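Drurnon Striped Serving and Cutting Boards

From the Khúc workshop, sold through Lutado Kitchen Goods

Sold in two shapes: oval with raised edges, rectangular with rounded corners
Updated Dec 28, 2020

The Drurnon is a piece of wood you put food on. We have read a great many product pages for pieces of wood you put food on, and most of them promise a new relationship with cheese. Ours will hold the cheese. How the two of you get along is your own affair.

It comes in 2 shapes, and both have a lighter stripe of blond wood running across them on the diagonal. The stripe was Bình Phùng's idea. Bình runs the Khúc workshop and used to glue up the boards with the strips all going the same way, like everybody else. One batch got laid out crooked after a long lunch, and that was the batch people kept asking to buy. He has been doing it crooked on purpose ever since and would like it known that crooked on purpose takes longer.

The oval

The oval is the serving board. Its edges are raised, which keeps olives, grapes and other round food with plans of its own from heading for the floor. You can carry it to the table with one hand if you are brave and the salami is sliced thin.

Please don't chop on it. You can, in the sense that a knife will go into it, but the raised edge gets in the way of the blade and you'll be annoyed by the second onion. Buy the rectangle for that. We would say so even if we didn't sell the rectangle, though it helps that we do. 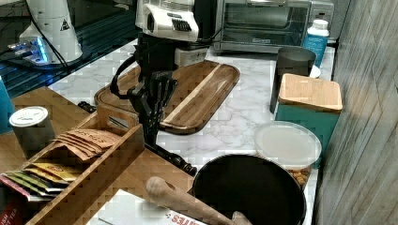 Nuts do well on the oval, and so do crackers, rolls, sliced fruit and small pastries. Soup has been tried by a customer in Drarkulgate, who wrote to us about it at some length. The edge is a raised edge. It was never sold as a wall.

Hot pans should go on something else. A warm loaf is fine. If you need an oven mitt to hold it, so does the board, and it hasn't got one.

The rectangle

The rectangle is for work. The corners are rounded, so it wipes down easily and doesn't catch you in the hip when you swing around with it. Warm brown wood makes up most of the surface, with darker walnut-toned strips and the blond diagonal cutting through.

It leaves us with a good shine. Customers sometimes ask how to keep that shine while cutting on the board every day, and the answer is that you can't. A cutting board that gets used will pick up marks. Oil brings back a fair amount of the gloss and makes the marks look like character. If you want it to stay perfect, lean it against the backsplash and cut on a plate, as many of our own relatives seem to do.

Both faces are finished the same way, so you can keep one side for onions and the other for everything that shouldn't taste of onions. Mark which is which somehow. Memory has not proved reliable here. 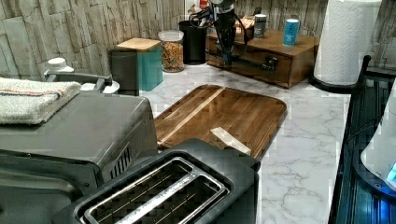

Where to keep it

We get more mail about counter space than about wood. A typical counter already has a toaster, a larger toaster that calls itself an oven, a coffee machine, a row of canisters and a jar of something colorful that was going to be dinner in the spring. Then a board arrives and wants the middle.

Give it the middle. It's the one thing out there that you can put another thing on. The canisters can stand along the back, where they look organized whatever is in them. Move the toaster away from the board if you can, or accept that crumbs will migrate.

Dry the board well before you put it away, and store it upright if it's damp at all. Flat on wet stone is how boards learn to rock, and a board that rocks makes chopping parsley feel like a boat trip.

Keep a towel within reach, too. We don't sell towels, but we do have opinions on them. A small cotton one on a rail is plenty, and a bar mounted right on the cabinetry puts it about where your wet hand goes looking for it.
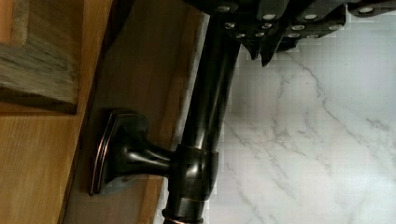 Wipe with the grain where you can figure out which way the grain goes. On these boards it goes more than one way, thanks to Bình, so just wipe.

Care

Wash by hand with warm water and ordinary dish soap. Rinse, dry with a towel, and stand it up until the last of the damp is gone.

No dishwasher. We know you know. We also know that a brother-in-law may be helping after dinner, and we suggest you show him this paragraph.

Food-safe mineral oil goes on when the wood begins to look thirsty. Put it on with a rag, leave it overnight, and wipe off what's left in the morning. Olive oil will go sticky and then start to smell like an old cupboard. Lemon and coarse salt will shift most beet stains. Turmeric stays where it likes.

Light scratches can be sanded out with fine paper, then oiled. Deep ones can come back to the workshop. We'll resurface a board for the price of shipping, up to 4 times, after which there's less board than there was and we should all be realistic.

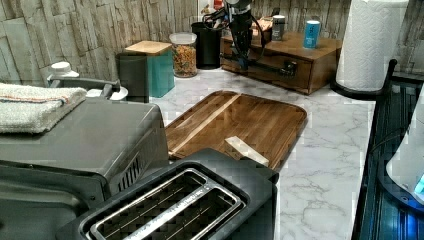

The rectangular board's usual neighbors: toaster, canisters and a folded towel.

Ordering

Khúc has made 3,000 boards under the Drurnon name and no two match, so the stripe on yours will be a bit wider, narrower, paler or more slanted than you expected. We can't take requests for the angle. We asked Bình once and he went quiet for most of December.

The oval and the rectangle are sold separately. They can be ordered together and will arrive in one box, wrapped in brown paper. Each comes with a small bottle of oil and a care card that says what this page says in far fewer words.

Returns are accepted on unused boards. A board that smells of garlic has been used.

Gift wrap is available on request. It's more brown paper, with string.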